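Open weekend at the Gorner stone works

I've driven past the Gorner turnoff probably every month for years and never once gone up it. You see the sign, you see a truck coming down with a slab strapped on the back, and you think, one day. Well, October was the day! They opened the whole place up for the weekend, old quarry and cutting shed and all, and I dragged myself out of bed and was at the gate by 8 with a thermos and the wrong shoes.

The wrong shoes matter, by the way. They lend you steel caps at the gate if you haven't got your own, and by the time I got to the front of the line the only pair left was a size too big. So picture me clomping around a quarry like a kid in dad's gumboots. If you go next year, take your own boots and thick socks.

They send you around in groups and ours started at the old face, the part they stopped cutting a long while ago. There's a date chiselled into the rock at about head height, 1737, and our guide reckoned it was the first date anyone had found on the site, although she also said there are people in the village who'll tell you it was carved by a bored apprentice a century later. I liked her for admitting that. The colour of the stone up there is nothing like what you see in a kitchen showroom. It's dull and a bit brown from the weather, and there was moss in all the drill holes. Then she tipped a bit of water from her drink bottle on it and rubbed it with her sleeve, and up came this deep grey with white running through it. A few of us made the same noise at once.

From there it's a walk down the haul road (gravel, steep, see above re: shoes) to the working pit, which you look into from behind a fence. They cut with a diamond wire these days, a long loop of it that goes through the stone like a very slow cheese cutter. It wasn't running while we were there, which was a bit of a letdown, but they had a length of worn-out wire you could pass around and feel. It's surprisingly light. The little beads on it had gone smooth as a necklace.

The blocks come out enormous. I had no sense of it until a bloke in our group went and stood beside one in the yard for his wife to take a photo and he looked like a toy. Each one has a number painted on it and an arrow, so the people down in the shed know which way up it sat in the ground. Cut it one way and you get long stripes, cut it the other and you get clouds. I asked which one people buy and apparently it's stripes for bathrooms and clouds for floors, and it has been that way as long as anyone can remember.

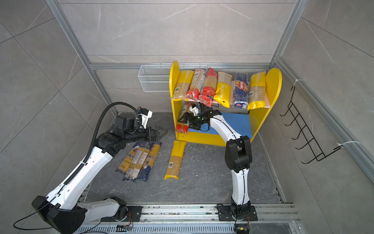
The shed was my favourite part and I could have stayed in there all day. It's loud even with the ear muffs on, and there's a fine grey slurry over absolutely everything. The big gang saw takes a whole block and turns it into slabs, like slicing a loaf, and it takes its sweet time about it. Next to that is the polishing line, where a slab goes in one end looking like a footpath and comes out the other looking like a pond. You're allowed to run your hand over the samples at each stage. I'd always assumed the shine was some sort of coating, and I felt a bit silly finding out it's just finer and finer grit until the stone does it by itself.

They had a rack of reject tiles out the back, chipped corners mostly, going cheap. I bought 6 and then had to carry them around for the rest of the visit. A tote bag of stone gets heavy very quickly! I'm going to use them as pot stands, or that's the story I've told at home.

Lunch was in the old canteen, which Asteritz had taken over for the weekend. They're the bakery from down in the valley, and if you've had their plum slice at the markets you'll know why the line went out the door. I had a sausage roll and the plum slice and then went back for a second plum slice. Coffee was so-so. There was seating for maybe half the crowd, so most of us ended up on the grass with our plates on our knees, and the sun came out right on cue.

In the afternoon there was a talk upstairs from the restoration people at Narkommont, who repair old stone floors in churches and railway stations and the like. I nearly skipped it for a nap in the car and I'm glad I didn't. They showed us how they match a replacement piece to a floor that's been walked on for generations, which means making a brand new tile look tired. They've got a tray of scrubbing brushes and old boot soles for it. Somebody asked how they deal with red wine on marble and I've never seen so many people reach for a pen. (Baking soda paste, leave it overnight under cling wrap, and never, ever vinegar. Vinegar eats it.)

Last stop was the little display room by the gate with the Echeverría collection, which is hand tools from one family of masons. Mallets worn down on one side, chisels sharpened so many times they're stubs. You could pick up one of the mallets and have a go on an offcut. I produced a dent. The girl beside me, who would have been ten at most, produced a quite decent letter M.

A few practical bits if you're thinking of it. Parking is in the bottom paddock and it's free, but it's a good walk back up to the gate. Prams won't make it along the haul road. The tour groups were meant to be small and ours had almost 80 people in it, so stick close to the guide if you want to hear anything. Toilets are beside the canteen and there are not enough of them. Cards are fine for the tiles but the bakery was cash only, and the nearest machine is back in town.

I got home mid-afternoon with grey dust in my ears and slept like a log. The tiles are still in the boot of the car.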